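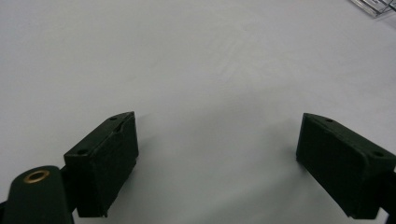 Ridholm手持夹爪配套指块，型号Jurnex J2，左右成对供应，适用于Jurnex系列连杆式手持夹爪及同接口的臂端夹爪。本页除常规产品资料外，还包含J2指块边缘崩缺问题的说明、受影响批次的判断方法和更换步骤。指块为深色哑光方块，顶面有两个小圆孔，左指靠上的边缘如果出现小缺口，断口处材料发毛，就属于下文所说的崩缺，请先停用，再按“现场检查”一节处理。只是表面发灰、棱边变圆，属于正常磨损，可以继续使用。

本页更新日期：1月12日。旧版页面中关于“边缘轻微缺损不影响使用”的说法已删除，请以本页为准。

产品概况

J2是可更换的消耗件。每套包含左指块一只、右指块一只、固定螺钉和定位垫片。指块本体不带传感器，不需要接线，更换后不用重新写入固件，但需要重新做一次零位。

左右指块外形对称，不能互换。装反以后也能拧上螺钉，但内侧夹持面会朝外偏，合拢时只有下沿接触，夹薄片类工件会打滑。背面刻有L和R，安装前请核对。

表面不做喷涂。使用一段时间后沾灰、颜色变浅都是正常的，用干布擦即可。不要用丙酮，不要泡在酒精里，也不要用砂纸把夹持面重新打毛，打毛以后厚度不再一致，零位会漂。

问题说明

去年四月起，我们陆续收到用户反映，J2指块在使用中掉落细小的黑色颗粒，个别指块的棱边出现缺口。最先报告的是Zidside的一条小件分拣工位，操作人员在透明托盘里发现了黑色碎屑，起初当成工件自身的毛边处理，后来在指块上找到了形状对得上的缺口。

到本页更新时为止，共登记崩缺174例，涉及已发货的2,872套。登记数只包括用户寄回实物或提供清晰照片的情况，没有报告的不在其中，所以不要拿这两个数字去推算自己工位上的故障率。

登记的情况里没有人员受伤。造成的后果主要有：工件滑落；碎屑混入包装；合拢位置不准，控制端误报“已夹持”。最后一种最需要注意，因为误报不会触发停机，后面的动作会照常执行。

原因

我们把寄回的指块切开检查，又在试验台上做了复现，结论如下。

受影响批次的指块，上沿倒角比图纸要求的小，棱边偏尖。单看这一点，正常夹持不会出问题。如果指块在张开状态下反复磕碰硬台面，冲击就集中在上沿和靠近螺钉孔的位置，先出现肉眼不易看到的细纹，再往后掉下一小块。

手持使用时磕碰比装在臂端时多得多。操作人员把夹爪放回台面，习惯让指尖先着地，一个班次下来次数很可观。臂端安装的用户里也有崩缺，多数是下探高度设得过低，指尖在接触工件之前先顶到了台面。

螺钉拧得过紧会加快这个过程。旧版说明书没有写明使用限力螺丝刀，只写了“拧紧”，这是我们的疏漏。新版已改。

最初我们怀疑是清洁剂引起的，为此在去年的临时通知里建议停用酒精擦拭。复现试验没有支持这个判断，临时通知作废。短时间用酒精布擦拭没有问题，浸泡仍然不允许。

受影响批次

请看包装盒侧面的批号，或者拆下指块看背面刻字。批号以G开头的为Gbeho工厂早期产品，属于受影响批次。批号以GR开头的为更改倒角以后的产品，不受影响。

包装盒已丢、刻字又磨得看不清的，一律按受影响批次处理。不要凭颜色判断，新旧两种在使用后颜色都会变，有的偏黑，有的略带绿，和批次没有关系。

连杆、转轴和转轴上的铜色衬套不在这次更换范围内。衬套发亮或者有轻微划痕，不需要更换。如果转动时有明显旷量，请单独报修，不要和指块一起寄。

现场检查

检查前断开夹爪动力。手持款请松开扳手并锁住保险扣。

1. 把夹爪张到最大，放在浅色、干净的台面上方，光线要均匀。深色指块在强光直射下反而看不清棱边。

2. 看两只指块的上沿，从远端看到根部。有缺口、有发毛的断面，判为崩缺。

3. 用指甲沿棱边轻划。有挂手的感觉但看不到缺口，可能是细纹，同样判为不合格。请戴薄手套，断口有时会割手。

4. 看两个小圆孔周围。孔边有放射状的白线，说明螺钉曾经拧得过紧，应当更换。

5. 慢慢合拢，不夹任何东西，看内侧面是否贴合。一头先碰、一头留缝的，先检查螺钉是否松动，再检查左右是否装反。

6. 检查台面和托盘里有没有黑色颗粒。找到颗粒而指块完好的，请看同一工位的其他夹爪。

任何一只不合格，都要成对更换。只换一只，两边磨损程度不同，夹持中心会偏向旧的一侧。

没有备件时怎么办

停用是最稳妥的做法。确实无法停线的，可以在只有细纹、没有缺口的情况下临时使用，但要满足以下条件：

工件不是食品、药品或医疗用品；

工件掉落不会伤人，也不会损坏下方设备；

夹持后由人目视确认，不依赖控制端的“已夹持”信号；

每班开始前和结束后各检查一次，发现缺口立即停用。

临时使用不得超过14天。已经出现缺口的指块不适用本条。

不要用胶水补缺口。我们收到过用瞬干胶填补后寄回的指块，补上的部分在夹持时再次脱落，胶还粘住了工件。缠胶带也不行，胶带的厚度会让合拢位置报错。

更换步骤

所需工具：限力螺丝刀、随套件提供的内六角批头、干布、零位校准块。校准块在主机箱内，不随J2供应。

1. 断开动力，夹爪张开，固定好，避免连杆自行回弹。

2. 拆下指块上的两颗螺钉。旧螺钉不要再用，涂胶已经失效。

3. 取下指块和垫片，擦净安装面。安装面上有碎屑会把新指块垫歪。

4. 核对背面的L和R，放上新垫片，装上新指块。

5. 两颗螺钉交替拧，先带上，再分次拧到限力螺丝刀打滑为止。力矩值印在套件内的卡片上，不同接口版本的数值不一样，请看自己那张卡片。

6. 手动开合几次，听有没有刮擦声。

7. 接通动力，放入校准块，执行零位。控制端显示“零位完成”后取出校准块，再空合一次，确认读数回到零附近。

8. 用日常工件试夹，确认无误后恢复使用。

如果第7步反复失败，多半是垫片漏装或者装了两片。请拆开重看，不要通过放宽零位公差来消除报警。

使用中的注意事项

放置手持夹爪时请使用支架，或者侧放，不要让指尖承重。支架可以单独订购，用自己的支架也可以，只要指块悬空即可。

臂端安装的用户，请重新核对下探高度。台面换过、加过垫板，或者换了托盘型号，都要重新核对。薄壁透明托盘的边沿不容易看清，视觉定位偶尔会漏掉，指块下探时碰到托盘棱边也会造成冲击，建议在托盘位置周围设禁入区。

手持夹爪用于采集示教数据的用户，如果采集期间指块有崩缺，请在记录里注明更换时间。换新指块以后外形和合拢位置都有细小变化，前后两段数据最好分开存放。

检查周期：单班工位每周一次，多班工位每班一次。摔过、撞过以后随时检查，不等周期。

换货与退回

受影响批次的J2，不论是否已经崩缺，均可免费换成GR批次。不要求提供购买凭证，只需要批号照片；刻字看不清的，提供指块整体照片，并写明大致的购买时间。

申请时请写清以下内容：

夹爪型号和接口版本；

需要更换的套数；

手持使用还是臂端安装；

是否发现过碎屑、滑落或误报，如有，请写明工件种类；

收货地址和联系电话。

我们先发新件，收到以后再寄回旧件。已经崩缺的请单独装袋，碎屑能找到的也请一并放入，对我们核对断口有帮助。未崩缺的旧件可以自行报废，报废前请把指块剪断或钻穿，避免被当作备件再装上去。

经销商库存中的G批次请全部下架，不得折价出售。用户从经销商处买到G批次新品的，可以直接向Ridholm申请，不必退回经销商。

常见情况

旧夹爪升级以后还能用J2吗：可以，接口没有变。第一代夹爪的安装孔距不同，装不上，请选J1。

换成GR批次以后夹持力变小：先做零位。倒角加大后，极薄工件在上沿处的接触面比原来略少，夹薄片时请把工件放到夹持面中部。

两只指块高度看上去不一样：从手持夹爪自带相机的画面里看，左右略有高低，多由相机安装角度引起。用直尺靠在两只指块顶端量，超出卡片上所列公差才需要调整。

螺钉孔滑牙：指块一侧滑牙，换指块。安装座一侧滑牙，请报修，不要自行扩孔攻丝。

控制端一直报“已夹持”：断开动力，清掉指块之间和连杆里的碎屑，重新做零位。仍然报警的，停用并联系售后。

订购信息

J2-GR 标准套：左右指块各一只，含螺钉、垫片、力矩卡片。

J2-GR 备件包：同上，另加一套螺钉和垫片，供拆装较多的工位使用。

J-S 台面支架：单把夹爪用，可用螺钉固定，也可用双面胶垫。

J2-G 已停产，不再供应。

Ridholm售后受理时间为工作日。涉及工件滑落伤人或误报导致设备碰撞的，请在申请标题中注明“安全”，并保留现场指块，在我们回复之前不要拆卸。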